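Incident notice: grip fault on the Zaki tube-handling cell

Futano has suspended unattended running of the Zaki cell at its Goldale laboratory following a grip fault recorded on 2024-03-19. During a run of 300 transfers, the gripper lost holding force on 3 capped tubes between the rack and the table. One tube fell and its cap came loose. The spill was cleared under the usual procedure and there were no injuries.

The log shows that the controller continued to report a secure hold for 24 seconds after the force had dropped. The stop signal was therefore not sent. Zellov, which maintains the control software, has been asked to correct the fault. Until then, transfers of filled, graduated tubes with ribbed screw caps are carried out at reduced speed, with a member of staff seated at the table.
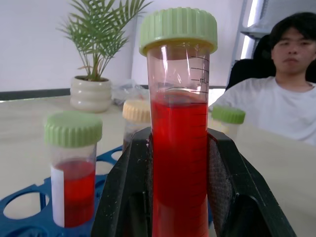
Salma Benkirane has written to ask why the emergency stop is placed on the far side of the cell, and whether it could be moved within reach of the seated operator before the next run. The request has been accepted.

Grip pads will now be checked after every 30 transfers and the results entered in the cell log. A full report will be issued to all sites in June.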